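Home | Products | Planning Guides | Service | Contact
March – Skukden Documentation Office

Section 3. Planning and Budgeting for a Garment-Handling Station

This section applies to sites purchasing hand-held gripper tools for the first time. Complete all steps before submitting an order.

1. Decide which garments the station will handle. Long-sleeved items need a larger table than towels or napkins.

2. Measure the available floor area. Allow 30 inches of clear space on each side where an operator will stand.

3. Enter the cost of grippers, cables and one table on the Lultow worksheet. The planning figure is $4,000 per station.

4. Add $500 for replacement fingertips and $900 for operator training.

NOTE: Order grippers in pairs. Spreading a shirt by its sleeves calls for one tool at the body and another at the cuff.

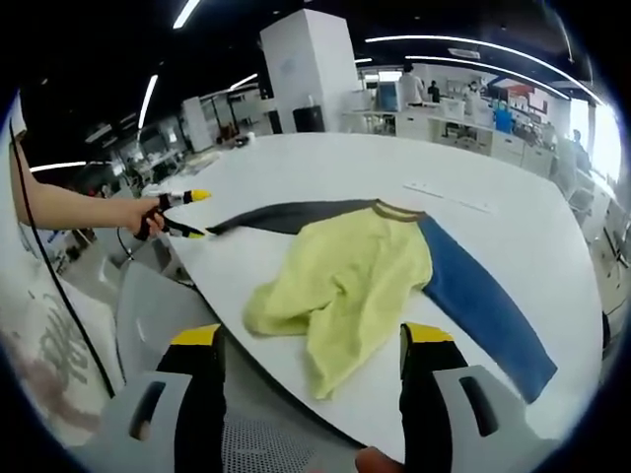
The purchasing office at Zestness replied to an earlier edition of this guide that the training amount should be entered as a yearly cost, as new operators join after the first order has been paid. Sites with regular staff changes should follow that practice – the worksheet has a separate line for it.

CAUTION: Do not route cables where operators walk. Include cable covers in the order if the outlet is not beside the table.

5. Send the completed worksheet to Subramaniam for a quotation. Keep a copy with the floor plan.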